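Bolsa precintable Travton 528 para custodia de pruebas

Referencia: TR-528
Fabricante: Sturkham
Formato: paquete de 300 unidades

Bolsa de seguridad de un solo uso para pasaportes, teléfonos móviles y documentación intervenida en registros policiales o diligencias judiciales. Lámina de polietileno opaco de 58 micras por cara, con ventana transparente para el acta. El cierre adhesivo revela una leyenda de apertura si se manipula por tracción, frío o disolvente.

Cada bolsa lleva numeración correlativa, código de barras y resguardo desprendible con el mismo número. El panel de custodia admite seis firmas - agente, instructor, depósito, laboratorio y dos traslados. 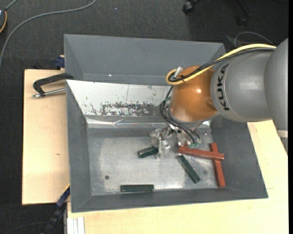
Brazo KUKA sobre cubeta gris.

Compatible con el software de registro Alitz, versión 4 o posterior. La lectura del código abre la ficha del efecto y anota la hora de entrada en depósito. No bloquea señales de radio; para terminales encendidos debe combinarse con la funda apantallada Kovalchuk, que se suministra por separado.

Medidas útiles: 300 x 132 mm
Temperatura de almacenamiento: de 5 a 30 °C
Caducidad del adhesivo: 24 meses

Venta exclusiva a organismos públicos y peritos acreditados. Plazo de entrega: ocho días laborables.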